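Course project report, second-year Environmental Studies
Submitted by Radek Tóth

# Household sorting and the Trerkport drop-off point

## 1. What the project was about

Trerkport has had one textile and small-goods drop-off point since the old market hall closed. It stands on Gisine Street, next to the bus turnaround, and the town pays a private firm, Štěpánek, to empty it. My question was simple: how much of what people bring in can be used again, and how much has to be thrown away after sorting?

I picked this topic because the town newsletter says the drop-off point "keeps goods in use," but gives no numbers. The firm keeps weights for each pickup and was willing to share them for July. I also wanted to look at individual items, which the weights don't cover.

## 2. Method

The work had two parts. For the first, I copied the pickup weights into a spreadsheet. For the second, I sorted items by hand in a room at the Jukunum center, using a sheet with 6 groups:

- clothing, wearable
- clothing, not wearable
- bedding and towels
- toys and soft goods
- small household items
- packaging and other waste

Each item got one line on the sheet. If two groups fit, I used the one higher on the list. I decided this on the first afternoon after losing a lot of time over a bathrobe.

"Wearable" meant no holes, no broken zipper and no stain larger than a coin. This is stricter than the rule at Štěpánek, where a missing button or a broken zipper is still accepted if the fabric is good. I kept my own rule for the whole project so that the sheets could be compared with each other.
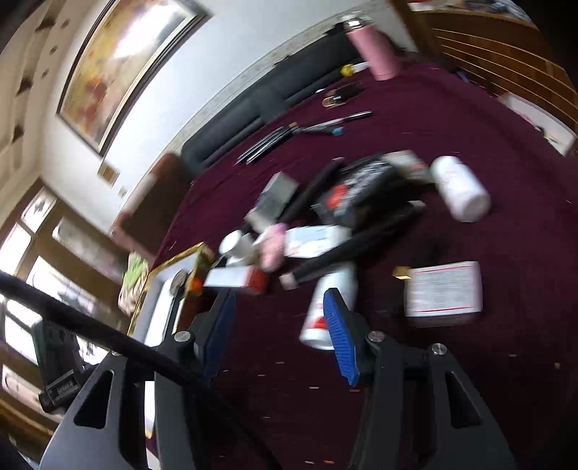

I recorded 2,760 items in total. When I checked the sheets again, 41 lines had no group filled in, and I could not work out later what they should have been. I removed them, which left 2,719 items for the analysis. I did not try to guess from the lines before and after, although in a few cases it was tempting.

I also planned a short survey at the bus turnaround. The goal was 200 answers. I stopped well short of that – people waiting for a bus will talk until the bus comes, and then the form is half empty. The survey is left out of the results, but I mention a few remarks from it in section 4.

## 3. Results

Wearable clothing was the largest group by a clear margin. Clothing that could not be worn came second, and most of it failed on stains. Zippers were a smaller problem than I expected before I started.

Bedding and towels were a small group but a heavy one. A single duvet can weigh as much as a full bag of shirts, so the pickup weights make this group look more important than the item count does. Anyone reading only the weights would get the wrong idea of what people bring.

Toys and soft goods were the hardest to judge. A stuffed toy can look fine and still be refused, as the firm does not take soft toys without a sewn-in label. I put every one of them in the toy group and made a note in the last column about the label.

Packaging was the group I had given the least thought to. Many people bring small goods in the box they were sold in, or in a shopping bag inside another bag. At the drop-off point this all counts as part of the donation and is weighed with it. Then it is pulled out and thrown away.

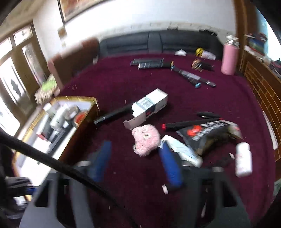 The weights for July went up toward the end of the month. Two staff members at Štěpánek told me this happens every summer, when leases end and people move out. I have only one month of data and can't check it.

## 4. Discussion

The main finding is that the weight of a pickup says little about how useful it is. If the town wants to report on reuse, it should ask the firm for an item count from a few sample bags each month. That would take one person a morning.

The sign at the drop-off point is also part of the problem. It says "textiles and small goods" and nothing else. In the survey several people asked me whether shoes are allowed (they are, tied in pairs), and one man had been carrying a lamp back and forth for a week.

There are limits to this work. I did all the sorting myself, so nobody checked my decisions. The bags came from one site. My rule for wearable clothing was strict, and with the firm's rule the first group would be larger.

## 5. Next steps

I would like to repeat the sorting in winter with a second person and compare our sheets for the same bags. The spreadsheet and the blank form are in the course folder. The group list should be changed before anyone uses it again – shoes need their own line, and "packaging and other waste" should be split in two.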